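Re: Hand-held grippers, second order: what we should put in the budget

3 min read
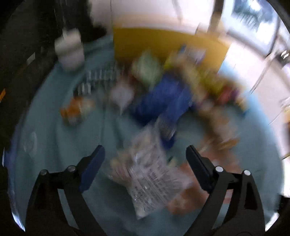
Vlasta Jurić

Dear all,

Thank you to Everett for starting this thread. I put his message here again, for those who joined the list after it:

> From: Everett Sorensen
> I need to close the equipment plan for the next half year. At the moment I have 2 more hand-held grippers from Fondel, spare finger pads, and nothing else for the packaged goods work. Muthoni thinks we should buy a third gripper. Spyros thinks we should spend the same money on goods and on tables. Can somebody who works at the tables write what is really missing? I prefer a short list with prices to a long discussion. The line for this work is 1,706 and I do not expect it to grow.
> Everett

I work at the tables most days, so I try to answer. I am sorry if it becomes longer than Everett wants.

My opinion is that we do not need the third gripper. With two more we can have one in use at each table and one in reserve, and the reserve is important, as I explain below. The money of the third one should go to three places.

First, pads. In the plan they are written as one line, "spares," with a quantity of 12. This is not enough if we count both fingers. In the tool in the picture the left pad is dark blue and the right one is black. When you order, please write the part number of the pad and not only the color, and ask Fondel to confirm that the part fits our fingers. Last April we received a box which did not fit, and the return took longer than the work we wanted to do with it.

Second, the goods. I know that it looks strange in an equipment budget to see bags and small packets, but they are used up like any other material. A clear plastic bag with print on it is the item I would buy most of. It crinkles, it reflects the light, and after many grasps it does not behave as when it was new. Boxes live much longer. Spyros is right that we should buy in bigger quantity and with more different types. He has asked Pasetmont for a mixed carton, and their offer is cheaper than going to the shop each week. I would take it.

Third, the surface. We work on light blue cloth, and the cloth makes folds when packages are pushed on it. For some tasks we want this. But we should have a spare cloth for each table, so that one can be washed. The yellow board behind the items can stay as it is, I do not ask for another one. Please also think about blinds. The window is very bright in the pictures, and this costs nothing to try with a simple roller blind before somebody proposes new lamps. Well, it costs the blind.

Now about the reserve. Dervishi can repair the fingers, but they want the complete tool, and they do not give a date. Without a reserve one table stops. I would rather put a small repair amount in the plan than a third gripper which stays in a cabinet until something breaks. Everaldo Portela has the last repair invoice, and he can say if my idea of "small" is correct.

What I would leave out this time:

- the carrying cases from Tindico (nice, but we carry the tools only across the corridor)
- the second storage shelf
- the extended warranty, unless Fondel agrees that pads are included, and I think they will not

One question for Muthoni. Did you want the third gripper for the table downstairs, or as a reserve? If it is for the downstairs table then I did not understand your request, and my calculation must be made again, because then the reserve is missing.

I can send the list with prices to Everett on Sunday evening. The Pasetmont offer is already in it, and the two cloths. I am still missing a price for the blind, so if somebody has bought one for their office, please write me the width and what you paid.

Best regards,
Vlasta

Last updated: April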